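A gripper that lets go is a nuisance. A gripper that will not let go is a fault, and I think we should log it as one.

In September, at our workshop in Tedonstead, an arm running Genby's picking software was working through a set of soft household items. It closed on a netting bath pouf, lifted it, moved across and opened its fingers. The controller recorded a successful release. The pouf stayed where it was, hooked on a finger by its mesh, and the arm set off for its next pick with the thing still attached. It caught the stand beside the table and pulled a cable out of its socket. Kidus Yilma was about 30 centimetres away, reaching for the stop button.

He wasn't hurt. The incident went into the book as "item snagged, arm reset, 2 minutes lost". I have a problem with that entry.
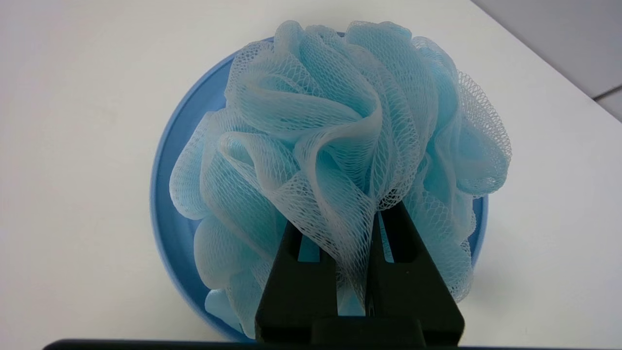
The software knew how far apart the fingers were, and it took that as proof that the hand was empty. With a wooden block, that is a fair guess. With netting it is no proof at all. Mesh wraps, stretches and finds any corner it can hang from, and a finger can be wide open and still be holding on.

When I raised this with the supplier, Wandik, I was told that the release check had passed 400 cycles on their bench. I asked what they had used. Foam cubes and plastic cups, mostly. I don't doubt the figure, but it tells me very little about cloth, string or netting, and those are the things people will hand to a machine like this once it leaves the workshop.

Eyerusalem Bogale, who runs our test bench, went back through the book and found 3 earlier entries with the same wording. Two involved net bags and one a knitted hat. All had been put down to the item. I think that habit is the real safety matter. If we write that the pouf was awkward, there is nothing to fix.

The usual reply is that a camera check after each release would slow everything down. It would, a bit. Mbwambo's older arms pause and look before they travel, and people complain about the pause. I used to be one of them. I would now accept it for anything soft, along with a lower travel speed until the hand is known to be clear.

Until Wandik changes the check, we are keeping netting off the list for unattended runs, and the stop button has been moved to the near side of the bench.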